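8th October – bench table, kitchen corner

Okay, picking this up again after a long gap (last proper entry was in September, sorry to whoever reads these). The job this week is the spice setup, and I have opinions about it now.

Background, mostly for Parisa: the seasonings used to live in the Plandau bin with the tongs and the tape measure, and every setup began with somebody digging. Kendra suggested keeping them out on the butcher-block table all the time. I said it would look messy. She was right and I was wrong, because at least you can find things! The seasonings go at the right-hand side, and the rest of the wood stays free for whatever we need to put down next.

I do love that table. The stripes in the boards are lovely, pale blond going to honey, and then the one reddish-brown streak that Mingxuan calls the river. He wants to use it as a reference line for placing things. I'm against it – the boards run on a diagonal from where I usually stand, and I'll never remember which side of the river is which. Masking tape, please.

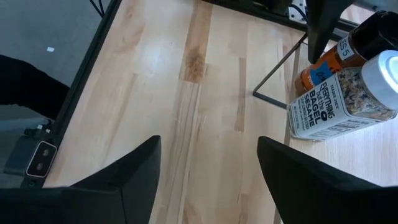 Oil: the top is due for another coat of the Munum stuff. Last coat took 5 hours before I dared put anything down on it, and the lid of the tin is stuck again. Dzintra has the good pliers. I'd like to do it on a day when we have no setups planned, which probably means waiting until the Jaunzems order is out of the way.

Now the riser. I went back and forth on this one (Yuxi wanted the two-tier rack from Pomo, which is nice, but far too tall for us). The low one won, with its plain pale wood top and thin black legs, and I'm so happy with it. Seasonings go along the top in a row, and you still get the space underneath for something like the box grater, standing up at the left. 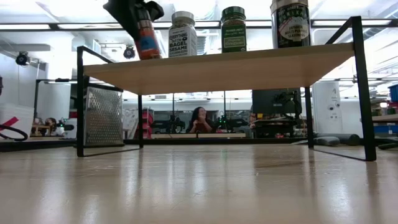

Order on the shelf is still up for debate. Tall things at one end, I think, so the Japanese multi purpose seasoning goes on the right and the everything but the bagel gets a spot further left, with the green-lidded herb jar between. Mingxuan would like alphabetical. Alphabetical by what, though? Half of these names start with an adjective.

To do:
Tape marks for the riser feet
Get the pliers from Dzintra, open the oil
Ask Kendra if the grater has a permanent home or if it's just visiting
Paper labels for the underside of the jars – Yuxi has 92 left on the roll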